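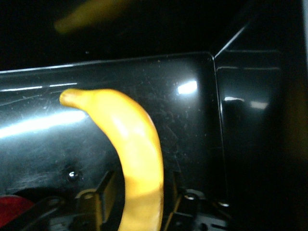

A banana against one of the black glossy panels covered by the new cleaning guide.

CLIVHOLM, April 19, 2026. Stillach, a maker of display fixtures for food counters and shops, has published a revised care and cleaning guide for its Mwakyusa line of black gloss produce bins. The guide replaces the single-page leaflet packed with each unit and applies to all Mwakyusa bins now in use, regardless of width or depth.

The revision deals mainly with surface wear. Black gloss panels show fine scratches, scuffs and dust more readily than matte or light-colored panels, particularly under direct counter lighting. Customers have asked for clearer instructions on which marks can be reduced by cleaning, which cannot, and when a panel should be exchanged.

Under the new procedure, loose dust is removed first with a soft dry brush or with low-pressure air. The panel is then wiped with a damp microfiber cloth in straight, overlapping strokes from the top edge down. Circular wiping is no longer recommended. Paper towels, abrasive pads and powdered cleaners should not be used on any gloss surface. Neutral detergent may be used at the dilution printed on the detergent container. Alcohol-based sprays are limited to the underside of the base and should be kept off the panel edges.

"Most of the wear we see on returned panels comes from wiping a dusty surface with a dry cloth," said Joyce Okoth, product manager for the Mwakyusa line. "The dust does the scratching. A brush pass takes less than a minute and should be done before any cloth touches the panel."

The guide includes a separate section on inside corners, where two panels meet at a right angle. Residue in these corners is difficult to see against black material and is often missed during daily cleaning. Stillach recommends inspecting corners with a handheld light held low and to one side, then cleaning them with a narrow soft brush. Panel screws should be checked at the same time. They are to be tightened by hand only. Power drivers can mark the panel next to the screw head and are excluded from the procedure.

Produce handling is also covered. Bananas and other soft-skinned fruit should be lowered into the bin and not slid across a panel. Stickers and ties should be removed from the bin when stock is rotated. Display fruit, including molded fruit used for photography and shelf planning, should be wiped before it is placed, as dust carried on its surface transfers to the gloss finish.

Lighting guidance has been expanded to two pages. Gloss panels return a hard glare spot when a small lamp is aimed directly at them, and long streaks when the source is a tube or strip. Both effects make surface marks more visible and can draw attention away from the produce. The guide advises a diffused source placed above and slightly forward of the bin. Where existing lamps cannot be moved, the bin may be turned until the reflection falls outside the customer's line of sight.

Panels with scratches that can be felt with a fingernail should be exchanged. Replacement panels are supplied in packs of 10 under part series 1819 and ship with protective film on the front face. The film should stay in place until the panel has been fitted and the screws have been tightened.

"Stores asked for a procedure that staff can follow at closing time without special products," said Gladys Sang, who manages customer support at Stillach. "The daily section fits on one page and can be posted at the counter. The longer sections are for the monthly check."

The guide can be ordered in print from Stillach customer support or requested as a file by email. Printed copies will be packed with all new Mwakyusa bins starting in September. Owners of earlier units may continue to use the old leaflet for assembly, which has not changed, but should follow the new guide for cleaning.

About Stillach
Stillach designs and assembles bins, trays and risers for food retail at its plant in Clivholm. The company employs some 70 people.

Press contact
Gladys Sang, Customer Support, Stillach, Clivholm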